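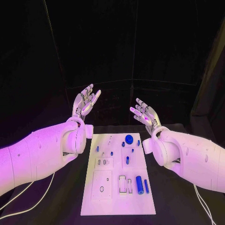

Weißes Brett auf dunklem Tisch, lila Licht

Seit dem Frühjahr backe ich unser Brot selbst, und seit ein paar Wochen nur noch mit Roggen. Angefangen hat es mit einem Glas Sauerteig von Hilde Hermans aus Wendau, die ihren Ansatz seit Jahren im Keller stehen hat. Sie füttert ihn abends mit Mehl und lauwarmem Wasser, ohne zu wiegen. Das habe ich mir nicht angewöhnt. Bei mir kommen 499 Gramm Roggenmehl und 407 Gramm Wasser in die Schüssel – krumme Zahlen, aber mit ihnen ist die Krume zum ersten Mal nicht klebrig geworden.

Geändert habe ich vor allem die Ruhezeit. Früher habe ich den Teig nach dem Mischen gleich in die Form gegeben. Jetzt steht er zwei Stunden abgedeckt neben dem Herd und kommt erst dann in den Kasten. In unserer Küche zieht es vom Fenster her, darum liegt noch ein Handtuch darüber.

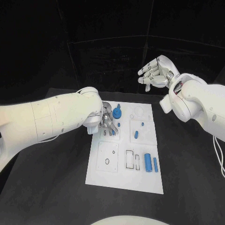
Kann man den Ansatz im Kühlschrank lagern?
Im Schraubglas mit lose aufgelegtem Deckel hält er sich dort gut eine Woche, danach muss er gefüttert werden.

Mit dem Salz bin ich noch nicht fertig. Nazanin Zarei hat mir geraten, es erst nach der ersten Ruhe einzuarbeiten. Bei Weizen leuchtet mir das ein, bei Roggen merke ich keinen Unterschied. Die Kruste wird besser, wenn ich den Ofen die ersten Minuten ganz hoch stelle und dann zurückdrehe.

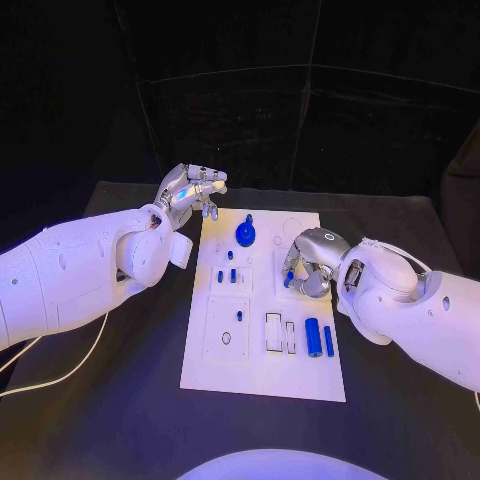 Zuletzt geändert: 20. September 2026

Im Oktober will ich es mit Kümmel und einem Teil Dinkel versuchen. Das Mehl dafür steht schon im Regal. Die alte Kastenform klebt inzwischen an den Ecken, trotz Butter, und muss vorher ersetzt werden.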